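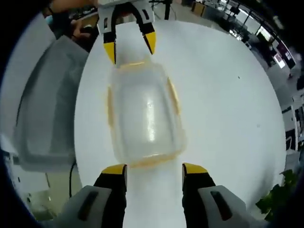
Hand-held gripper service opens to outside clients

Trikbridge has opened its Tramberg demonstration service to outside organisations, offering hand-held gripper kits together with trained staff to use them. Sanne Bosman, who manages the service, said most inquiries had come from packaging and food handling firms.

"They want to know how a person would do the task before they pay for a robot cell," Ms. Bosman said. "We record that work with their own items – bottles, lidded containers, whatever is on their line."

Each kit has two grippers with yellow-tipped fingers. Clients may rent the kit alone or purchase sessions, which are sold in blocks of 300 recordings. The largest order to date, placed in April, was for 4,000.

Clear plastic is among the more demanding materials the service accepts. Elibariki Kirui, who trains the operators, said new staff tended to squeeze too hard.

"A container with clips on its sides gives you very few good places to hold," he said. "I ask people to settle one gripper first and then bring in the other.

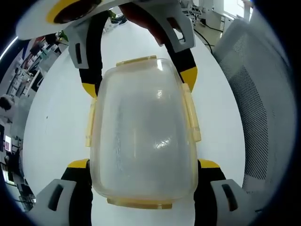
"If both close at the same moment, the item often turns, and we have to record it again."

Mr. Kirui said operators were assessed on their own recordings before being assigned to client work. Of 1,422 recordings reviewed for the most recent client, he said, the majority of rejections were for poor grip placement.

Asked about the limits of the service, Ms. Bosman said it did not at present accept glass or anything filled with liquid. Clients must also supply their own spare items, as damaged pieces are not replaced under the standard agreement.

Pricing is provided on request. The current terms took effect on 2025-10-13 and apply to rentals and sessions alike.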